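4. Setting up a shared story on Condilier

This section covers joining a serial that has more than one author. If you are posting a story on your own, go back to section 3.

Before you start, agree with your co-author who will own the serial. Only the owner can delete chapters or change the age rating.

1. Sign in and open My Serials.
2. Choose New Shared Serial and type a working title. You can change it until the first chapter goes live.
3. Enter your co-author's pen name under Crew. They have 28 days to accept.
4. Write a blurb of up to 200 words. Leave out spoilers for the first 10 chapters.
5. Pick a genre. Space opera and military science fiction are listed separately.

Note: Pen names must be typed exactly, accents included. An invitation to Umut Avci will not reach Umut Avcı.

Adding the ship and places file

6. Open World Notes and add an entry for each ship, station or planet. In the sample serial, Retley is a freighter and Illgate is the station where she docks.
7. Tick Lock Spelling for any name you want checked in every chapter.

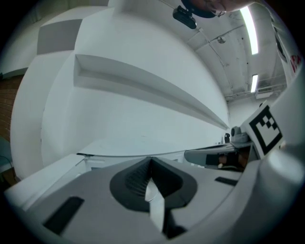 8. Save the file before you close the tab. World Notes does not save by itself.

Caution: Do not paste a whole chapter into World Notes. Entries over 500 words are cut at the limit and the rest is lost.

Posting the first chapter

9. Paste your text into the editor and press Check Names.
10. Choose Send to Crew. The chapter stays hidden until your co-author approves it.

If approval is stuck, see section 9, written by Zulema Echeverría.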